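Koststead Everyday Cloth, white
Sold singly or in bundles of 16

We have been selling plain white cloths for longer than we've sold almost anything else, and the Koststead is the one we keep coming back to. It's thin, it's soft, and it folds down small enough to tuck in an apron pocket or the back of a drawer. If you're used to a thick, fluffy kitchen towel it may feel like very little in the hand at first -- do give it a week or two, as most people come round to it!

Customers use it for drying glasses, lining a bread basket, covering a bowl of dough or giving the table a quick going over after tea. Mavis Fitzsimmons, who looks after our orders, keeps a stack by her sink and another in the car.

A thin cloth like this will crease as soon as you bunch it up, and we'd rather you knew that before you bought it. Left in a heap it stays rumpled, with plenty of little folds and corners poking up. A good shake and a warm iron will flatten it, if you mind about such things.
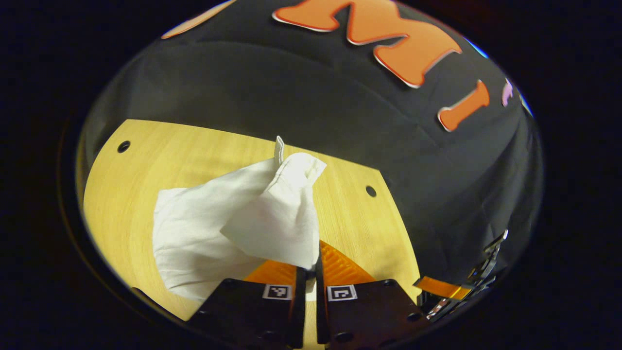 Washing and care
Wash before first use, on its own or with other whites. It will take a hot wash quite happily, but please leave out the fabric softener, as this stops it soaking up water properly. Line dry if you can, and pull the corners square while it's still damp -- you may find you don't need the iron at all.

Ordering
Item number 402. Orders leave our Farkitz shop within two working days. Cafés and guest houses wanting 400 or more should write to Obaidul Pramanik for a price. The next large delivery is due in October, and bundles may run short before then.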